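Ungate, level 76, and why I sold the Pudside locks

Quick one before work. Coffee's on, phone's charging, I have maybe half an hour.

So I hit 76 in Ungate last night. If you've been reading since the start of the year you know I was stuck at 71 for ages and complaining about it weekly. Not stuck anymore. What changed is I sold nearly everything in Pudside and started over up north, which everybody on the forum told me not to do, and I'm writing it down while I still remember the order I did it in.

For new people: canal game, made by Sastent, free with the usual stuff you can pay for. You own locks and boats. Boats carry cargo from one basin to another, you open gates for them, you get paid in tokens and a trickle of keys. Keys are the thing you never have enough of. That's the whole game. I have played it every day since November.

Ok. Pudside.

Everybody starts there or ends up there by level ten, cause it has the short hops and the market basin in the middle. Lots of small jobs. You tap a lot, you get paid a lot, feels great. The trouble is the gate upkeep. Each lock you own in a region makes all the others in that region a bit more expensive to run, and the game does not put that number anywhere you'd look. It's under the region map, then the little wrench, then scroll. I played for months without ever scrolling.

When I did finally scroll, I was paying 2,000 tokens a day just to keep Pudside open. For hops that pay peanuts. I stared at that for a while.

Sold the three outer locks first. Got back way less than I paid, it's half price minus whatever upgrades you had, upgrades are just gone. That hurt. Then I waited a day to see what upkeep did, and it dropped more than I expected, so the next morning I sold two more and kept only the market basin and the one that connects it to the river. 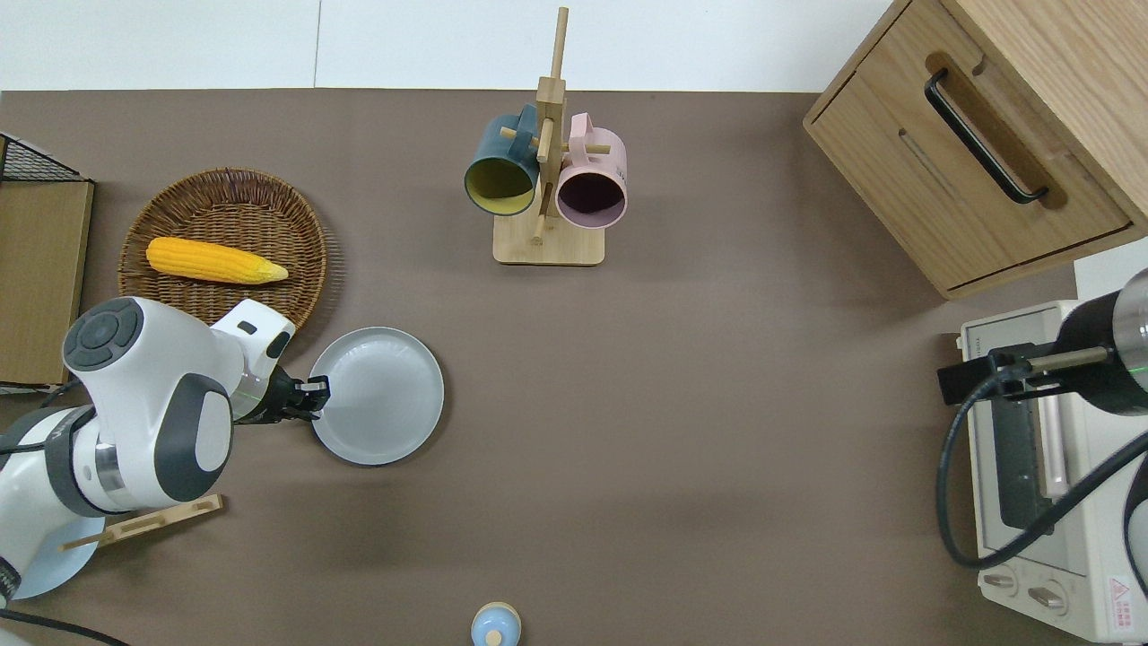 Don't sell the connector. I nearly did. The confirm button is right where the collect button normally is and my thumb was on autopilot. If you lose the connector your boats in the basin are stranded until you buy it back at full price, and there's a thread with like six pages of people who did exactly that and are mad at Sastent about it. Fair enough, I'd be mad too.

Then up north. The northern locks open at level 40 but hardly anyone moves there before 80, from what I can tell, as the hops are so long. Four hours, six hours, one that's overnight. If you like tapping it's dull as anything. But I have a job! I check the thing at breakfast, at lunch, and before bed. Long hops are perfect for that and I don't know why it took me this long to work it out. I was playing a tapping game on a three-times-a-day schedule and wondering why my boats were always sitting around.

Boats. This is the part I get asked about most so here's what I run now:

Two Heavies on the overnight route. Slow, big hold, never touch them.
Four Flatbottoms doing the breakfast to lunch run.
Trevor.

Trevor is the tutorial boat. You can't rename him, you can't sell him, he has a hold of three crates and the top speed of a duck. Most people park him in a side basin and forget him. Well - as of the last update he earns a key every ten trips no matter how short the trip is. It's in the patch notes, one line, near the bottom, under sound fixes. So Trevor stays in Pudside and goes back and forth across the market basin all day, whenever I happen to have the phone out. I've had more keys out of that silly boat this month than from all the daily chests put together.

I should say the Trevor thing came from Sumeya Gebremichael, who keeps the big spreadsheet everyone links to. I'd skimmed right past it. She tested it across a bunch of accounts and it holds up at any level, and the trip only counts if he has at least one crate on board. Empty trips don't count. I did an entire evening of empty trips before I read that part of her post. Read the whole post, people.

Upgrades next. Hold before speed. I know the speed one is cheaper and the boat gets the little flag. Doesn't matter. On a six hour hop the speed upgrade gets you there twenty minutes early and you're asleep or at work anyway, the boat just sits at the dock with its flag. Hold size pays every single trip. Once the hold is maxed, do gates, then maybe speed if you have tokens burning a hole in your pocket.

Gate upgrades are weird. First level is worth it always. Second level is worth it on anything you use more then twice a day. Third level costs 300 keys and I have never bought one and I don't think I'm going to. For 300 keys you could open a whole new basin and have change left over for a paint job. I guess there's an achievement for it. Somebody in the comments last time said the third level also lets two boats through at once - if that's true please send a screenshot, I can't find it written down anywhere.

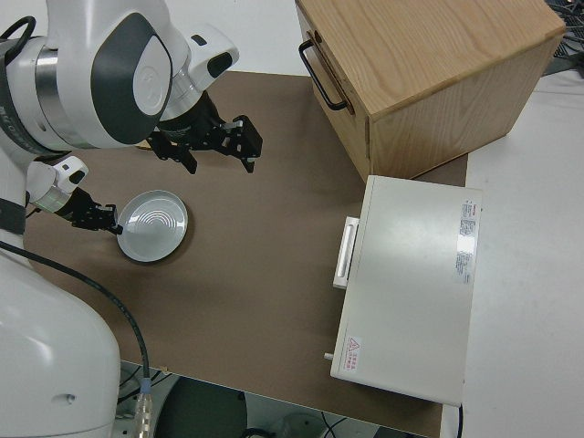
Two white arms, with one gripper at the rim of a silver plate.

Cargo. Short section, I have to leave soon.

Timber and grain, up north, all day. They're the steady ones. The price moves a little but it never falls off a cliff. Glass looks amazing on paper, pays nearly double, but there's the breakage roll at every lock, and the northern run has five locks. You do the math. I did it, badly, on the back of an envelope, and glass loses to timber on anything over three locks. In Pudside glass is fine. Trevor carries glass. Of course he does.

Ice is only there in the winter event and you should take every bit of it. The event tokens convert at the end, which I didn't know last time, so I spent mine on hats for the lock keepers. My lock keepers have very nice hats.

Stuff I still don't get:

The weather icon. It changes. I have no idea if it does anything. Some people swear fog slows the boats, I timed it a few times and got the same number each time, so I'm leaning decoration.

The friend basin. You can visit each others locks and leave a gift, and the gift is always rope. What is rope for? I have so much rope. There's no recipe that uses it, no shop that buys it. The inventory just says "useful someday." Sastent please.

Rival offers. Every few days a popup wants to buy one of your locks for a bit above the sell price. I've always said no out of habit but now that I've gone and sold five at half price, I'm kicking myself a little. If you're planning the Pudside move, wait for the popups and sell that way. Slower, but you'd keep a lot more. I didn't think of it till after. Put that at the top of the list if you copy any of this.

Couple of people emailed to ask if you have to pay to do this. No. I bought the starter bundle way back, it was the price of a sandwich, and haven't spent anything since. The second dock worker in the bundle is nice to have but he's mostly for tappers. On the long hop schedule he stands around as much as everyone else.

Goal now is 80. That opens the tunnel, and after the tunnel there's the coast, where supposedly the boats get sails and the whole cargo list changes. I've kept away from spoilers on that so please don't put any in the comments. At the current pace I think it's doable before the next event, provided I don't do anything dumb with the keys. I have my eye on a green paint set. It's a lot of keys. It's a very good green.

Oh - somebody asked about battery. Turn off water reflections, second page of settings, the toggle labled "shimmer." My phone went from dying mid afternoon to lasting until I get home. The water looks a bit like soup now but you get used to it.

Right, bus. Will post my full northern route with the times on it when I get a chance, need to redraw the map first, the old one still has all the Pudside locks on it.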